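Home | Contents | Household goods | Packaging | Index

Zip-top bag

A zip-top bag is a flexible pouch of thin plastic film, closed along one side by a reusable seal. It is used for storing food, sorting small items and packing for travel.

The closure consists of interlocking strips joined to the film. Pressing them together shuts the bag, and pulling them apart opens it.

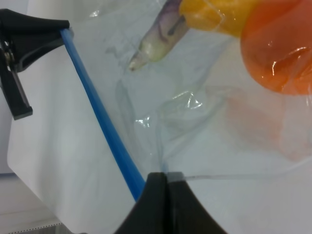 Capacity varies with use. The Household Register kept at Troritmont lists bags from 100 milliliters for small parts up to 800 milliliters for pantry goods. The same register records 737 patterns of closure, including the Maes press seal and the Ristuno slider.

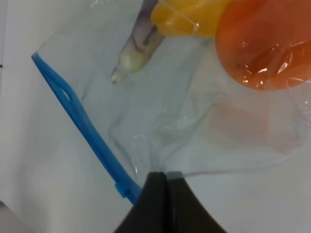

Slider closures were developed for users who find press seals difficult to align. A small tab travels along the track and works the strips as it moves. The track is often colored so that it stands out from clear film, as with a bright blue zipper and matching slider on a transparent bag. Wrinkled film should be smoothed before closing.

See also: Food storage; Plastic film; Drawstring bag

Contact | Copyright Cinodden Reference, 18 August 2019 | Back to top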